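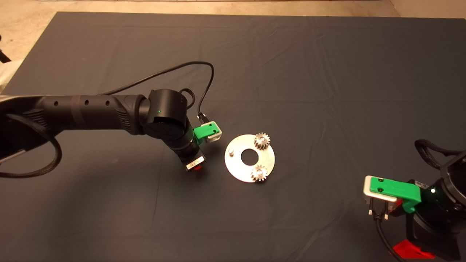
Zuzanna Jabłońska wrote after last time that the point spread still looked to her like a forecast of the final score, and could we please start there. Gladly! It's the best place to begin.

SPORTS NUMBERS, UNIT 4: READING A POINT SPREAD

A spread is a price. If Jallbridge are favoured by 7 over Vesance, the bookmaker hopes the number draws money on both sides. It usually sits close to the likely margin, but it shifts when the betting does.

Worked case: Jallbridge win 26–18. The margin is 8, so they cover a spread of 7. At 8 it's a push and stakes go back. At 8.5, Vesance backers collect. Same match, three outcomes – I love this bit.

TURNOVERS

Margin per match = takeaways minus giveaways, divided by matches played. A team at plus-11 for a season looks wonderful, and often a good part of it is luck. Fumble recoveries bounce about horribly from one year to the next. Interceptions thrown are a little steadier (quarterbacks have habits).

INJURY REPORTS

Look at the position first, then the name. A missing left tackle can matter more than a missing running back, and the spread may barely move for either. Soon-im Tak's question about late withdrawals is a great one and we'll take it up in Unit 5.

TO DO

Use the data sheet (2,355 matches, closing spreads included). Work out how often the favourite won but failed to cover. Leave pushes out and say how many you dropped. Kenta Takagi and Nanami Hosoda present first.

Reading: Kuruc, chapter 3, up to the section on totals.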